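Visite du funérarium de Dollham, portes ouvertes de juillet

Nous étions une douzaine à 14 heures devant l'entrée de la rue Pridberg, surtout des retraités du quartier et deux étudiantes en soins infirmiers.

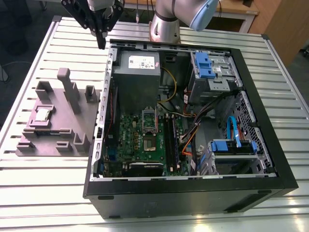 La maison Chu occupe le bâtiment depuis la fermeture de l'ancienne marbrerie. Shirin Shahbazi, la directrice, nous a d'abord conduits dans les trois salons de présentation. Les familles y ont accès de 8 heures à 20 heures avec un code personnel. Le plus grand salon peut recevoir 51 personnes assises.

On passe ensuite à la salle de cérémonie, refaite l'an dernier. Elango Nambiar, maître de cérémonie, a expliqué le déroulement d'un hommage civil : accueil, textes, musique, geste d'adieu. Il demande aux proches de lui remettre les textes la veille. La maison a organisé plus de 400 obsèques l'an passé, dont une bonne part sans office religieux.

La partie technique ne se visite pas. Man-lok Kan, thanatopracteur, est venu répondre aux questions dans le couloir. On l'a surtout interrogé sur les délais et sur le coût des soins, qui ne sont pas obligatoires.

Dernière étape, le bureau des avis de décès. Karthikeyan Venkataraman y rédige les textes avec les familles, pour le journal et pour le site. Les avis conservés en ligne sont au nombre de 2 531, consultables gratuitement par nom ou par commune. Une rectification se demande par courrier ou au guichet.

Fin vers 16 heures, avec un café. Parking gratuit derrière le bâtiment, accès de plain-pied, sauf pour le bureau des avis (six marches).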